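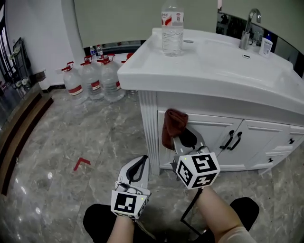
Selon Stella Ndung'u, une salle d'eau se juge d'abord à ce que l'on peut ranger sous la vasque, et la plupart des logements meublés négligent ce point au moment de leur mise en service. La remarque a été formulée dès l'accueil des participants et a donné le ton de la visite organisée à la résidence Cleltamside, le samedi 8 septembre 2018, à l'occasion de la journée portes ouvertes de l'établissement.

Le présent compte rendu est établi à l'intention des membres du réseau Venbridge qui n'ont pu se joindre au déplacement. Il porte principalement sur l'équipement et l'entretien des salles d'eau, sujet retenu lors de la réunion préparatoire, et secondairement sur les locaux communs.

Présentation de l'établissement

La résidence Cleltamside compte 223 logements, répartis entre 2 bâtiments reliés par une galerie couverte. Elle accueille des salariés en mission, des stagiaires de longue durée et, dans une moindre mesure, des familles en attente d'un logement définitif. La gestion courante est assurée par la société Khoury, qui a repris le site après la fermeture de l'ancien foyer. Les travaux de remise en état ont été conduits par tranches, étage par étage, de manière à maintenir une partie des logements en service.

M. Rodrigo Escobar, responsable de l'exploitation, a reçu la délégation dans le hall du bâtiment nord. Après un rappel des consignes de circulation, il a exposé le programme de la journée : visite de deux logements, passage par la lingerie et la réserve, puis échange avec l'équipe d'entretien.

Les salles d'eau

Le premier logement visité présente une salle d'eau d'aspect clair, aux parois d'un gris-vert pâle. Le meuble sous vasque, peint en blanc, comporte deux portes à panneaux munies de poignées noires courbes, ainsi qu'une étroite colonne de tiroirs sur la droite. Un montant cannelé en souligne l'angle avant. Plusieurs participants ont relevé le caractère domestique de ce mobilier, assez éloigné des équipements habituellement retenus pour l'hébergement collectif. M. Escobar a confirmé que ce choix avait été discuté avec la société Khoury, laquelle souhaitait que les occupants retrouvent les usages d'un logement ordinaire.

Le plan de vasque, blanc et brillant, est large. La robinetterie chromée à col de cygne a suscité des avis partagés. Les représentants de Drokside ont fait valoir qu'un bec haut facilite le remplissage d'un récipient et le nettoyage de la cuve. D'autres participants ont exprimé une réserve quant aux projections sur le plan, en particulier lorsque le débit n'est pas réglé à l'installation. L'exploitant a indiqué que ce réglage figurait désormais dans la fiche de remise en service de chaque logement.

La petite pièce métallique ronde qui recouvre la bonde se retire pour le nettoyage. Elle doit être déposée sur le plan de vasque pendant toute la durée de l'intervention, puis remise en place en dernier. La consigne a été rédigée à la suite de pertes répétées au cours de la première année d'exploitation.

Le rangement sous vasque

L'essentiel des échanges a porté sur l'intérieur du meuble. L'équipe d'entretien y place un nécessaire de base à l'arrivée de chaque occupant : deux chiffons de teinte foncée, une éponge et un flacon de produit pour les surfaces sanitaires. Les chiffons foncés sont réservés à la salle d'eau. Les chiffons clairs servent à la cuisine et sont conservés sous l'évier.

Il a été rappelé que les chiffons ne doivent pas être laissés sur le chant des portes, usage fréquent chez les occupants et préjudiciable à la peinture. Mme Ndung'u a proposé la pose d'une barre intérieure, fixée au revers de la porte gauche. L'exploitant a pris note de cette suggestion tout en signalant que le passage du siphon laisse peu de profondeur de ce côté. Un essai sera conduit dans un nombre limité de logements avant la fin du mois de décembre.

La question du contrôle au départ des occupants a également été abordée. L'agent ouvre les deux portes, vide entièrement le meuble, essuie le fond et les montants, vérifie les raccords, puis replace le nécessaire dans l'ordre prévu. Les tiroirs sont traités ensuite, en commençant par celui du haut. Cette partie du contrôle, jugée fastidieuse par les équipes, est celle qui fait apparaître le plus grand nombre d'anomalies : fond gonflé, charnière desserrée, produits abandonnés.

Les réserves d'eau en bonbonnes

La résidence met de l'eau en grandes bonbonnes transparentes à poignée rouge à la disposition des occupants. Quatre d'entre elles se trouvaient au sol, contre la paroi du fond, à côté du meuble de la salle d'eau. La délégation a souhaité connaître la doctrine de l'établissement en matière de stockage. M. Escobar a précisé que le règlement intérieur recommande la cuisine ou l'entrée, sans exclure les autres pièces, sous réserve que l'accès au meuble et aux arrivées d'eau demeure possible.

Les membres du réseau ont estimé que cette rédaction gagnerait à être précisée. Il a été suggéré d'indiquer un emplacement unique sur le plan remis à l'arrivée.

La réserve et la lingerie

La réserve centrale, située au rez-de-chaussée du bâtiment sud, regroupe les consommables et les pièces de rechange. L'inventaire arrêté avant la visite fait état de 1 822 articles, parmi lesquels les poignées, boutons de tiroir et charnières correspondant au modèle de meuble installé. Les participants ont apprécié la tenue de ce local, dont les rayonnages sont étiquetés par pièce d'usage et par étage.

La lingerie n'a pu être visitée que brièvement, une livraison étant en cours.

Observations de la délégation

La délégation retient la qualité générale des équipements présentés et la précision des fiches d'intervention, dont un exemplaire a été remis à chaque participant. Elle s'interroge sur la tenue dans le temps d'un mobilier peint dans des pièces soumises à une forte humidité et souhaite recevoir le relevé des remplacements effectués depuis l'ouverture.

Elle recommande en outre aux établissements du réseau d'examiner leurs propres consignes relatives au rangement sous vasque, souvent limitées à une ligne du livret d'accueil. Les fiches de Cleltamside peuvent être consultées auprès du secrétariat de Venbridge, sur demande écrite.

Une visite des locaux de Drokside est à l'étude. Les établissements intéressés sont invités à se faire connaître auprès du secrétariat en précisant le nombre de participants envisagé.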